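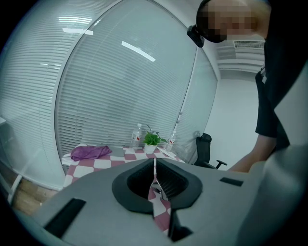 4. Collecting table-top demonstrations

This section covers the small-object pick set used in the Ovdale grasp study. Read section 3 first. People who skip section 3 are easy to spot, as they are the ones recording with the lens cap on.

4.1 Before you start

1. Lay the cloth flat. The Larkberg tracker likes a busy pattern, and a checkered cloth is the cheapest busy pattern we know.
2. Put the tall items (bottles, plant) at the back and leave them alone for the whole session.
3. Spread the small items over the front half, with a hand's width between them where you can manage it.
4. Open Ulolora, choose "new session" and type your own name. Hoi-yan Tseng has been credited with 37 sessions she never ran.

Note: Dusting the plant between takes will shift it. Leave it dusty until lunch.

4.2 Recording a pick

1. Hold the gripper over the table with the fingers open and keep still for 2 seconds.
2. Move in at the speed you would use to take a pen from a colleague who is still using it.
3. Close on the barrel of the marker, away from either end.
4. Lift, pause, put it down somewhere new and open the fingers fully.
5. Press "keep" or "discard" before you touch anything else.

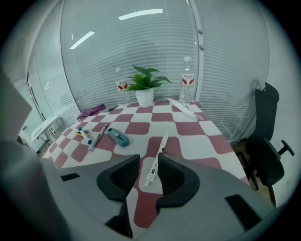
Figure 4-2. White marker between the gripper fingers, with other small items on the cloth.

Caution: Retract the blade of any cutter before it goes on the table. The policy does not need to learn about bandages.

4.3 How many is enough

Maribeth Fajardo's comparison used 100 kept picks per object. The Su baseline improved with every batch up to that point and then sulked. Fumbled picks with a clean recovery stay in — they helped more than we cared to admit. Drops onto the floor go out, along with any pick where you talked to the gripper and waved it for emphasis.

If Ulolora shows a gray bar in place of a green one, the session has not been saved. See section 6.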